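Two arms, one laundry pile: a chat with the maker of the Kelteo kit

I'd been wanting to talk to the people behind Kelteo since January, when a reader wrote in to ask if a small two-armed kit could earn its keep in a linen hire business. So I rang the founder, who runs the company out of a rented unit behind a tile shop, and we ended up yakking for nearly 100 minutes.

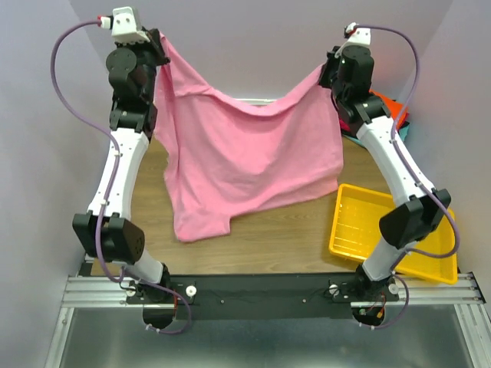 The kit is sold as a pair of arms with the bench software included, and cloth handling is the add-on everybody asks for first. I wanted to know why anyone would start with cloth, of all things.

"Because it's horrible," the founder told me, laughing. "A box stays a box. You pick up a T-shirt by the wrong bit and you've got a completely different shape in your hands. If our customers can get somewhere with a T-shirt, they'll be fine with most of the other stuff they throw at it."

I asked what comes in the carton. Both arms, the mounting hardware, a power supply and a spares bag, apparently, and you supply your own table and computer. The price is $1573 for the education bundle, before freight, and I'll admit I made them say it twice. The full commercial licence costs more and they quote that one case by case, which always makes me a bit grumpy – I like a number on a page.

"Fair enough," was the reply. "We're working on it. The trouble is that one shop wants a single bench and the next wants a whole row with someone on the phone at six in the morning."

We got on to set-up. The manual says an afternoon. The founder reckons that's honest if you've put flat-pack furniture together without crying, and a bit hopeful if you haven't. The part people muck up is the cabling. Pull it too snug along the arm and it'll tug when the elbow swings out, so the advice is to leave more slack than looks tidy.

"People love a neat cable," I was told. "I love a neat cable! But leave the loop. Please leave the loop."

The reader with the linen business had a question about speed, so I passed it on word for word: is it faster than my aunt? There was a long pause on the line.

"No. Your aunt wins. She'll win next year as well. What I'd say is, put it on the dull jobs, the opening out and the sorting by colour, and let her do the folding."

I liked that answer a lot. I've also had a look at Vītola's gear, which has a nicer stand and a much better manual, and at the Urkska starter arm, which is cheaper but comes as a single, so you'd need two and a free weekend. The founder was pretty generous about both. Faltus, who distribute Kelteo over here, keep grippers and cables in stock, and the wait for a replacement motor is 11 days at the moment.

Warranty is 6 months on the motors. I grumbled about that too, and got told it's under review.

My last question was about colour, since my own whites have a habit of coming out of the wash pink. Could it at least sort the load for me beforehand?

"It can have a go," said the founder. "But check the pockets yourself."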